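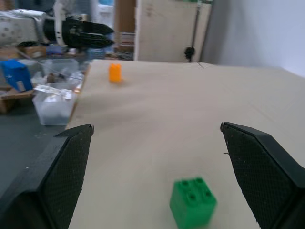

Can a machine tidy up a handful of toy bricks without someone standing over it?
On a good run it can. I would not leave the room while it tried, and I would not pay for it yet.

Chore readiness checklist, bench cell, Brurnutcombe workshop
Inspected 28 October 2020
System under review: Dokix two-arm tidying package, supplied through Drerkeck
Marks used: OK, Fix, Fail, Not shown

Part A. Safety before power-up

A1. Emergency stop within reach of the operator: OK
Works from either side. The label is wearing off and wants replacing.

A2. Arms hold position when power is cut: OK
Slight sag on one side. Within what the manual allows, though I think the manual is generous.

A3. Speed limit set and locked: Fix
Set, yes. Locked, no. Anyone with the tablet can change it. I raised this in July and was told it would be in the next update.

A4. Cables clear of the working area: Fix
Long hanging runs are asking to be caught by a sleeve or a chair. Tie them back along the arms, leaving enough slack at the wrist for a full turn.

A5. Floor clear where people walk and stand: Fix
Plastic sheeting and bits of cord should be picked up before each session. It's a slip hazard whether or not the machine is on.

A6. Gripper tips: OK, with a comment
Pointed tips are handy for getting in beside a small brick. I wouldn't want them near a child's hand, and the sales sheet does say "family home".

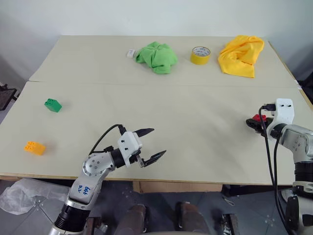 Part B. The chore itself

B1. Picks up a single brick from a clear surface: OK
The supplier's log claims 2,864 picks out of 3,000. I have no reason to doubt it, but a clear surface is the easy bit. Ask anyone who has trodden on one of these bricks in the dark where they were when they found it.

B2. Picks up a brick lying on its side: Fix
Gets there, slowly. It likes to line itself up, think, back off and line itself up again.

B3. Handles cloth: Fail
It can grab a cloth. Folding one is another matter, and a cloth moved from one heap to another heap hasn't been put away. Drerkeck call this "soft goods capability". I've left that phrase out of the report.

B4. Recovers after a dropped item: Fail
Carries on as though still holding it. An operator had to step in 5 times during the trial, and every one of those would be a mess on the kitchen floor at home.

B5. Works while a person is using the same table: Not shown
The supplier declined. Fair enough, but then it can't be sold as a helper.

B6. Time taken: Fail
138 seconds for a job I can do while waiting for the kettle. The Hadgu unit we looked at before was no quicker, so I'm not singling anyone out.

Part C. Before the next visit

Lock the speed setting and show me that it's locked.
Tie back the cables.
Repeat B4 with the operator sitting on their hands.
Bring a wet tea towel. Every demonstration so far has used dry ones.

Overall: safe to run with a trained person present once A3 to A5 are closed. Not ready for unattended use, at home or on the shop floor.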